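October 2, 2026

Rain again, and the bus to Nerkalia was late, so I ate my breakfast standing in the corridor. In the first hour I did what I have been avoiding since January, I read our bench rules from the first page to the last. They were written for people. The arms were added afterwards in small notes, and the notes do not agree with each other. Rule 8 says no hand may enter the table while an arm has power. Two pages later it says the operator may correct the position of the glass "if the arm is resting." What is resting? An arm with its light on and no movement looks very calm, but I do not trust it. 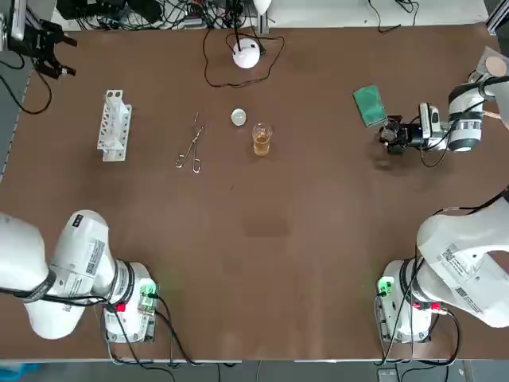 The bench with both arms, rack, tweezers and beaker on the table.

I wrote a new sentence for this: before a person reaches over the table, the red button is pressed, and the person who pressed it says so aloud. It is not elegant English, but I think it is clear. At my old work in Gostari we did it like this and after one month it became a habit, as with the seat belt.

Then the question of cables. The standard we follow speaks of "tidy routing" and gives no measure, so everyone believes his own cables are tidy. I proposed that no loose cable may lie inside the reach of a gripper. I know already that we do not meet this ourselves. I put it in anyway, with a date for repair left open. 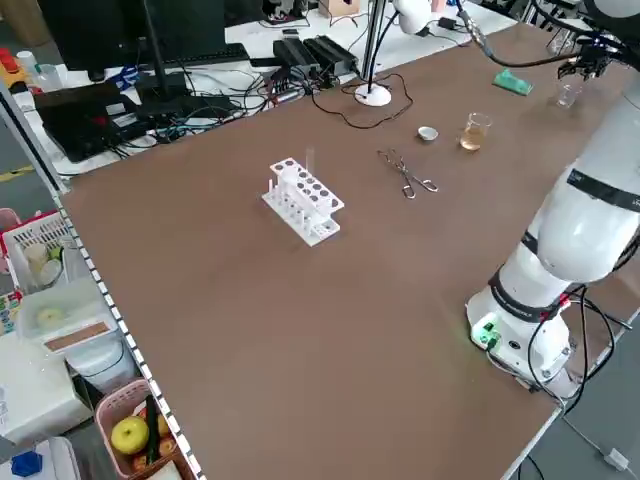

Lunch was soup, too salty. After it I worked on the part about food, and this will make me unpopular. I want a rule that nothing to eat is kept in the same room as the bench, also not in a closed box, also not fruit. A person who takes an apple has usually not washed the hands. In the Skavent handbook this is one line only, and I copied it nearly word for word.

The document must be under 985 words, so the sheet can hang beside the door. In the evening I was at 654, and I was a little proud – until I saw that I had forgotten the whole chapter about glass.

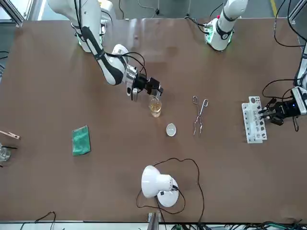
Glass was the slow part, because I had to decide what a gripper is allowed to do near an open liquid. The old text permits everything below "normal speed," and normal speed is not defined anywhere. I wrote that when one arm holds something, the other must go slow or wait. With one gripper closed on the rack and the other just behind the beaker, there is not much table left for a mistake. I also wrote that a beaker is never more than half full when an arm works near it. Ours, with the yellow liquid, stood higher than this, so the first person to break my rule is me. I added that a lamp must stand where its cord makes no loop on the table.

Sent version 2 to the Sani office before going home. They will ask why the button must be announced aloud. I have to prepare a better answer than the seat belt. Also buy bread, and call about the boiler.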